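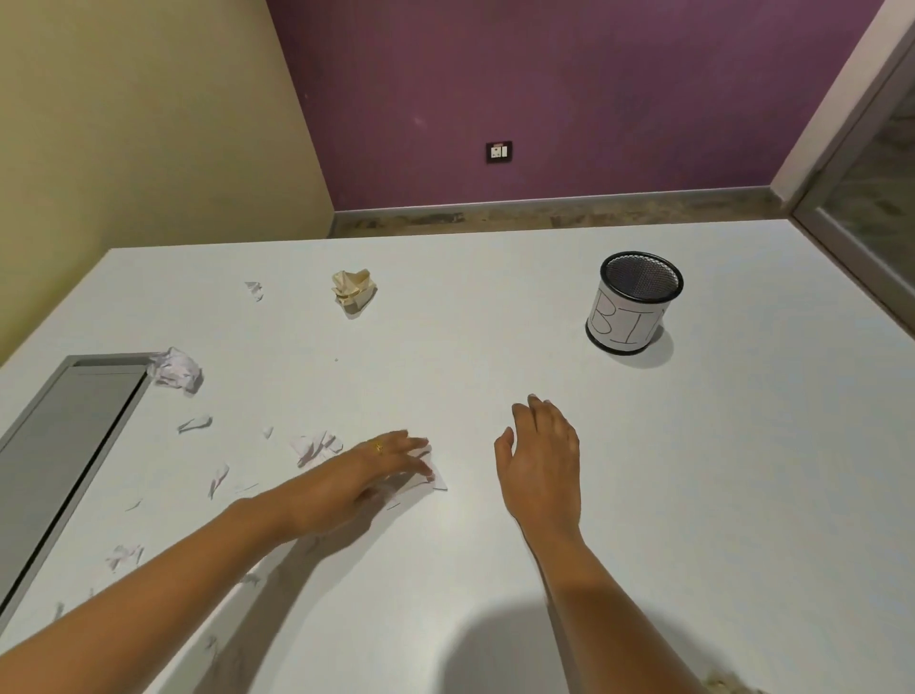 Paper scraps on a white table, with the bin waiting on the right.

I have never been able to teach anyone to tidy up, so a robot arm that learns tidying by being shown how was always going to get my attention. Brellix has been selling its home kit since the spring at £600, and this November it added a service to go with it. You wear the headband, do the chore with your own two hands, send off the results and get back a new skill for the arm. Nineteen chores come ready made. Anything else, you show it yourself.

The chore I kept coming back to was torn paper. Big crumpled balls are easy, I thought, any gripper can manage a ball. It's the slivers that are awful! They lie flat, they curl, they stick to your thumb, and you find yourself pinching a few bits together before you lift them (I'd never noticed I did this). Brellix asks for 217 goes at a chore before it will send anything back, and that is a lot of bending over a table. My neck had views by the second evening. You can spread the goes over as many days as you like, mind, and the app keeps a tally for you.

The instructions are friendly enough. Keep your hands where the headband can see them, don't rush, and move the scraps about between goes so the arm doesn't just learn one layout. I did wish they'd said more about lighting – my own head throws a shadow over a white table, and I still don't know whether that matters. 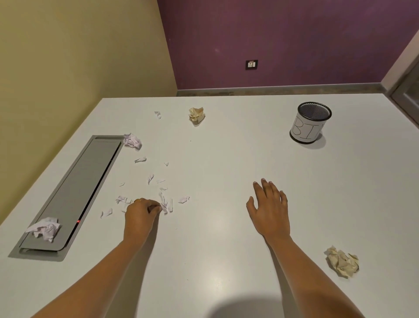 Apinya Klinhom thinks I've been too kind about all this, and says that if she pays £600 for an arm she expects it to know what a bin is before it leaves the shop. She'd rather wait for the next version. I do see her point, though I quite enjoyed the showing, in a knitting-in-front-of-the-telly sort of way.

The service costs £19 for each new chore on top of the kit, and you can ask for one free redo if the skill comes back clumsy. I'm saving mine for the cutlery drawer.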